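Teaching a Robot Arm

A robot arm can learn by copying. Sorin Olteanu at Cunduren steers one by remote control, inside a computer.

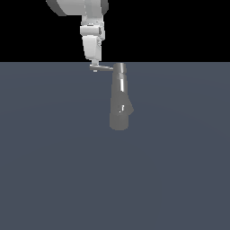

A practice robot arm and a gray object.

His hand controller moves the arm, and the computer saves every move.
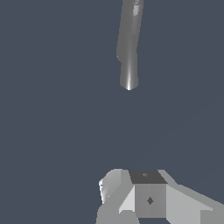 Why so many tries?

One try teaches very little. Sorin records 275 of them.

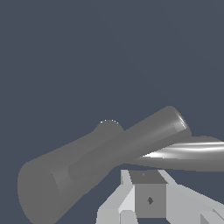
Some go badly, so he does those again. Each one takes 9 seconds. 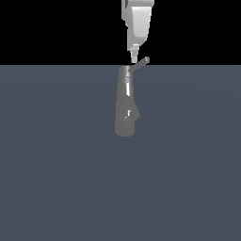
Later the robot practices by itself, using what Sorin showed it.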